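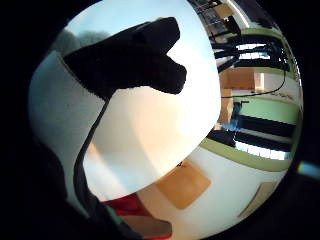

Your first night in a Stollell apartment goes a lot better once the home panel by the front door is set up, so let's get that done before the boxes are unpacked! The panel runs your door code, your heat, your visitor calls and your package alerts, and it takes a few minutes from start to finish. The touch screen needs a bare fingertip. A glove won't register, so if you're coming in from the cold in February, pull at least one off before you start tapping.

What you need

Your move-in letter (the one with the orange stripe)
Your phone, with Bluetooth turned on
Both key fobs

Part 2: Setting up your home panel

1. Touch the screen anywhere to wake it. You'll see the Stollell welcome page and a box for your building code.

2. Type in the building code. For everyone at Skiltby Court it's 3368. (This only tells the panel which building it's in. It won't open any doors, so don't worry about the neighbors having the same one.)

3. Enter your unit number, then the move-in key printed at the bottom of your letter. Capital letters matter.

4. Pick your own door code. It has to be six digits and can't be all the same number. Go for something you can remember with your arms full of groceries!

Caution: After five wrong tries at the door, the keypad locks for 10 minutes. Your fob still works during that time, so keep one on you for the first week.

5. Hold the first fob flat against the lower corner of the panel until you hear two short beeps. Do the same with the second. One long beep means the fob didn't take; move it away, wait a moment and try again.

6. Set your heat. The panel starts in Away mode, which is pretty chilly. Tap Home, then slide to the temperature you like. The bedroom has its own slider, and it's wonderful if you sleep cool and your living room gets the afternoon sun.

7. Add your phone. Tap Phones, then Add, and stay within a few feet of the panel until your phone's name shows up. Each apartment can have up to four phones.

8. Tap Finish. The screen goes dark for a bit while it saves. Leave it alone until the clock comes back.

Note: Units 29 and up are on the newer panels, where Phones is under the little gear instead of on the main page. Everything else is the same.

Try it out

Step into the hall with a fob in your pocket, let the door close, and use your new code. Then go down to the street door and ring your own unit. If your phone lights up, you're all set, and you can buzz yourself in!

If the street door rings but your phone stays quiet, check that notifications are allowed, then repeat step 7.

Caution: Don't take the panel off the wall, even to paint. Call the office and Ebbe Grønli will come by and cover it for you.

Lost your letter? Oda Lie at the front desk can print a new move-in key while you wait. Bring a photo ID.

Part 3 covers the storage lockers and bike room.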